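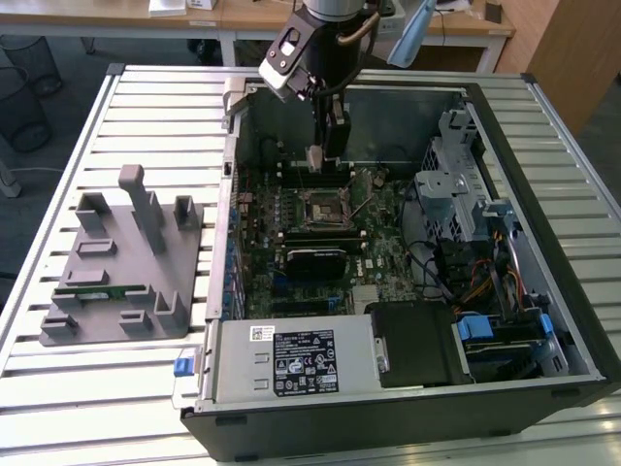 Le support de Plernico me répond que l'avoir reste bloqué tant qu'il est lettré avec la facture 3538. Ah bon ! J'ai donc délettré, corrigé la TVA, puis relettré les 400 € de Garg : le solde tombe juste (enfin…). Reste l'acompte de 1000 €, saisi deux fois en janvier, je regarde ça demain matin.

3 commentaires

Skavico : pareil chez nous, pense à refaire l'export après.
Anonyme : et le rapprochement bancaire, il saute ?

Ce site utilise des cookies. Accepter | Refuser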